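Search this dataset Go

# Pryor launch jobs table

Hi! I'm Birdie, and I put this together because I got fed up with hunting through old notices for hiring figures at small rocket engine plants. It covers 24 sites and 606 job announcements, Umen and Jastero included.
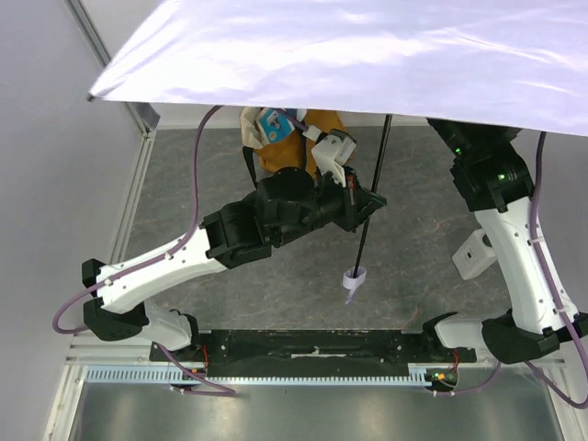
Gripper closed on a thin black rod.

Laine Hunt checked the Keva rows (thank you!). Watch the `jobs_promised` column – it's what the firm said, and the top value is 3000. I've left 17 rows blank where the notice only said "hundreds".
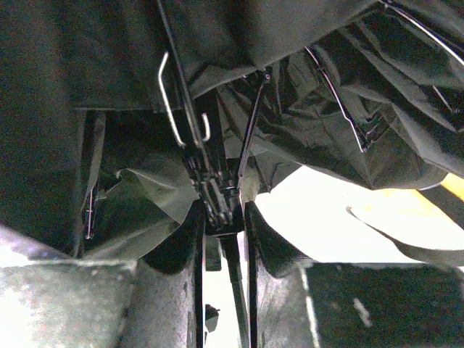 ## Fixes

Open an issue, or email me. I usually merge things in January.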